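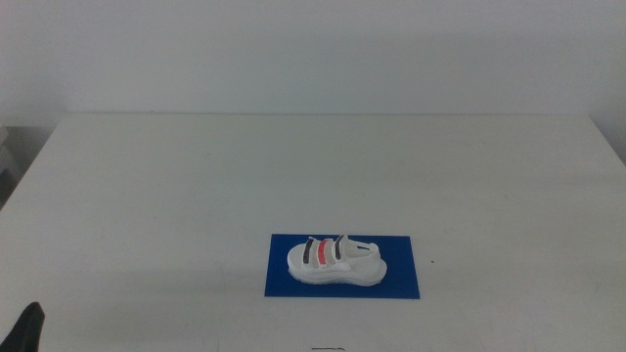 Library > Working Papers > Household Goods > Footwear at Home > Section 4

4. Where the shoes come off

I came into this part of the study thinking it would be the dull bit. We had the hallway measurements, we had the diaries, and I figured that where people take off their sandals and slippers would fall out of the numbers by lunchtime. It took most of March. So this section is longer than I promised my co-workers, and I'm sorry, but the material is good!

The diaries came from households in Eststead, a town where most of the older homes open straight from the street into the front room. There's no porch and no mudroom, just a door and then a rug. We asked each household to keep notes for 12 days, and we ended up with 2,051 usable entries. An entry is one person coming in or going out and writing down what they had on their feet, where it came off, and where it was left. Some people wrote a single word. One household wrote little essays (I loved those, and they were murder to code).

Of the 2,051 entries, 730 dealt with light summer footwear: sandals, flip-flops, slides, the canvas things people wear to take out the trash. I'd expected this group to behave like all the other shoes, only faster. They don't. Boots and sneakers mostly stay close to the door. Sandals wander. They get kicked off beside the couch, under the kitchen table, next to the bed, on the back steps, and then they stay put until somebody wants them again.

Figure 4. Sandal with three colored straps on a blue mat.

My first guess was that this was all about dirt. A sandal feels clean, so you don't mind it on the carpet. That works for some of the entries, but it falls over pretty quickly when you read the ones from rainy days, when people wore their sandals just as far into the house and then complained about it in the notes. My second guess, and the one I still lean toward, is that it's about hands. You have to bend down or sit to get a boot off, and the place for bending and sitting is by the door. A sandal comes off while you're walking and thinking about dinner.

There's a wrinkle with straps, though. People with buckles or ankle straps left their sandals near a chair much more often than people with slip-ons. The chair could be anywhere. One family had a stool in the laundry room, and every strappy sandal in the house seemed to end up around it.

We also looked at storage. A few homes had the Mirani rack, the tall narrow one, and a couple had a Wuven bench with a lid. I'm going to be careful here because these were small groups and people buy a rack when they already care about the mess. Still, the rack owners racked their boots and left their sandals out, same as everybody else. The bench owners used the bench for sitting and put mail on it.

One more thing about the coding. We sorted every entry in Zedimex, which let 2 of us tag the same note without seeing each other's choices. We argued most over the word "by." Is "by the door" an arm's length away, or anywhere in the front room? We settled on anything you could reach with one foot on the doormat. I'd pick a different rule next time, maybe one based on floor plans, and I come back to that in Section 6.

Related items
Section 3: Measuring a hallway
Section 5: Guests, socks and house rules
Appendix B: Diary instructions, Eststead households

Last updated: 19th March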